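Skustent: Programmdaten der Konzertreihe Hornach

Der Datensatz enthält 791 Auftritte der Reihe, eine Zeile je Auftritt. Die Angaben stammen aus den gedruckten Programmheften, erfasst von Daithí Ó Flaithearta.
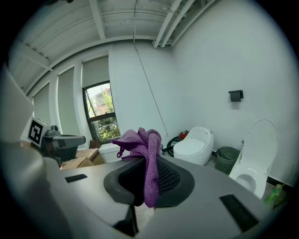
Die Spalte "buehne" kennt nur Turcombe und Conneely. Bei Doppelkonzerten am Samstag gibt es 2 Zeilen mit derselben "abend_id". Requisiten stehen als Freitext in "notiz", ein zerknülltes lila Mikrofasertuch wie auf dem Foto hieße dort "tuch, lila". In 40 Zeilen fehlt die Anfangszeit.

Format: CSV, UTF-8, Trennzeichen Semikolon, 6 Spalten. Korrekturen bitte als Issue.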